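Print | E-mail this page

Kartha Kitchen Arm – Set-Up Guide
Section 3: Planning the Purchase

Revised March 2, 2023
Prepared by Octavian Surdu, with changes from Noreen Hayat

3.1 Before you start

This section covers the work to be done before an order is placed. It is written for the person who holds the budget and for the person who will look after the arm once it is in. In a small organization these may be the same person.

You will need:

- a floor plan of the kitchen with wall positions and cabinet depths
- the make and model of each appliance the arm will be expected to use
- a written list of the tasks you want done
- a copy of the current Nerora price sheet
- the Dakard planning software, installed on a desktop computer

The price sheet is replaced every April. Quotations issued before the change are honored until the expiration date printed on them. If your approval process is slow, ask for the longer quotation period when you first make contact. It can't be added later.

Section 4 covers delivery and unpacking. Do not skip ahead to it on the assumption that floor fixings can be sorted out on the day.

3.2 Write the task list

1. List each task as a start state and an end state. "Bowl on counter, bowl in microwave, door closed" is a task. "Help with lunch" is not specific enough to quote against.

2. Mark each task as required or optional. Required tasks decide which configuration you buy. Optional tasks should not.

3. For each task, note every door, drawer, knob and button that has to be worked. Include the ones a person does without thinking, such as holding a door back with one hand while the other goes in.

4. Note the heaviest item in each task with its contents. Weigh it on a kitchen scale. Do not use the weight printed on the carton.

5. Have someone who works in the kitchen read the list and correct it.

Note: Appliance doors take up more planning time than any other item. A side-hinged door needs room for the door itself, room for the arm beside it, and a path back into the cavity after the door is open. Drop-down oven doors have a different problem. When open they cover the floor area where the base would otherwise stand.

Caution: The standard gripper is not rated for hot cookware. Do not include any task that takes a pan or dish out of a hot oven unless the high-temperature fingers are on the quotation. They are a separate line and have their own lead time.

3.3 Measure the kitchen

1. Measure from the finished floor to the underside and top of each appliance opening. Measure at both sides. Older floors are often out of level from one end of a cabinet run to the other.

2. Measure the swing of each appliance door with the door fully open. Record the hinge side.

3. Mark the proposed base position on the floor with tape. Keep 300 mm clear on all sides of the base plate.

4. Open every door and drawer that passes near the tape. If one crosses it, move the base position and repeat. A drawer crossing the tape is acceptable only if it can be locked or taken out of use.

5. Check the floor construction under the tape. Timber floors need the spreader plate. Concrete floors need the anchor kit. Tile over either one needs a visit from an installer before a fixed price can be given.

6. Find the nearest power outlet on its own circuit. If there isn't one, get a price from an electrician now and put it in the budget as a separate line.

7. Photograph handles, latches and control panels straight on, close up, in good light. Attach these to the request for quotation.

Note: Handle type affects cost. Bar handles with a clear gap behind them work with the standard fingers. Recessed pulls and small knobs may need the narrow finger set. Push-to-open latches are not supported.

3.4 Build the kitchen in Dakard

The reach check is done on a computer model before any hardware is ordered. Nerora will not issue a fixed price without one. You can build the model yourself or pay to have it built.

1. Open Dakard and start a new project from the single-wall or L-shaped template, whichever is closer.

2. Enter the dimensions from 3.3. Do not accept the template values, even where they look right.

3. Choose each appliance from the library. If yours is not listed, choose the nearest one and edit the opening size, hinge side and handle position. Surface color and trim make no difference to the reach check, but staff find it easier to review a model that looks something like their own kitchen.

4. Add the items the arm will handle, such as bowls, cups and packets. Put them where they are kept on a normal working day.

5. Place the arm base at the taped position.

6. Run each required task from start to finish. Save a view at the point where the arm is closest to a door, a cabinet face or a wall.

7. Save more views from low down and from the side. A clearance that looks generous from standing height can be very small under an appliance or at the edge of a cabinet.

8. Save the collision report with the project. Send both to Nerora with your photographs.

Move the base and repeat from step 5 if any required task fails. If you have tried the sensible positions and one task still fails, take it off the required list or ask for the long-reach upper link. The long-reach link lowers the rated payload – check the weights from 3.2 again before choosing it.

Caution: A clean report means the modeled motion clears the modeled kitchen. It does not allow for a chair left in the way, a worn hinge or a door that sticks. Allow site time for these.

3.5 Set the budget

Enter each item below on its own line. A single figure for "robot" makes later changes hard to explain to whoever signs them off.

Hardware
- arm, base and controller
- gripper and finger sets
- floor fixing (spreader plate or anchor kit)
- guarding or floor scanner, as required by your risk assessment

Planning
- Dakard license
- model building, if done by Nerora
- site survey, if needed

The model building service is charged at $2,858 per kitchen. This covers one layout, one round of changes and the collision report. A second layout in the same building is charged as a new kitchen. Customers with someone in house who can use drafting software usually build their own.

Site work
- electrical work
- cabinet changes
- floor repair or leveling
- disposal of removed units

Running costs
- service agreement
- spare finger pads
- software updates after the included period
- staff training, including cover for the people being trained

Plan running costs over 3 years. The first year looks low because updates and one service visit are included in the purchase price. Use the second-year figure when comparing against other suppliers.

Note: Leave appliance replacement out of the robot budget unless the planning work shows that an appliance has to change. If it does, replace the appliance first, measure again, and rerun the reach check on the new one. Published door dimensions are not always the installed dimensions.

3.6 Review the model with the people who will use it

1. Print the saved views or put them on a large screen.

2. Go through each task in order with kitchen staff. Ask where they stand while that task is going on.

3. Ask whether any item in the model is in the wrong place.

4. Write down each objection, including the ones you expect to overrule.

5. Update the model, rerun the affected tasks and save a new collision report with a new revision letter.

At Kullcombe the review moved the base once and took one optional task off the list. The order was placed on the second report. The microwave tasks were kept as required. When reviewing tasks of this kind, look at where the gripper meets the door, how much of the arm stands in front of neighboring units, and whether the approach to the cavity is clear with the bowl already inside.

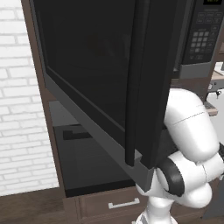
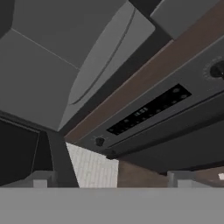
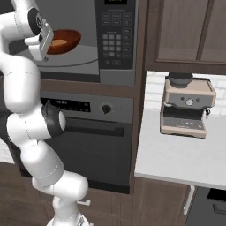 Rendered views of the kitchen model. First: arm at the open microwave door. Second: low view of an appliance front and its control panel. Third: gripper in front of the open microwave, with a bowl on the turntable.

3.7 Request the quotation

1. Fill in the request form at the back of this guide.

2. Attach the task list, measurements, photographs, Dakard project and latest collision report.

3. State the date by which you need the price and the date by which you need the arm working. Keep these separate.

4. Check the quotation line by line against 3.5 when it arrives. Query anything marked "by others". It means the work is left to you.

5. Keep the accepted quotation with the report it was based on. The installer will ask for both on arrival.

If the kitchen changes after the quotation is accepted, tell Nerora before the arm ships. Small changes can normally be handled by editing the model and rerunning the tasks affected. A moved wall, a new cabinet run or a different microwave needs a new report.

Print | E-mail this page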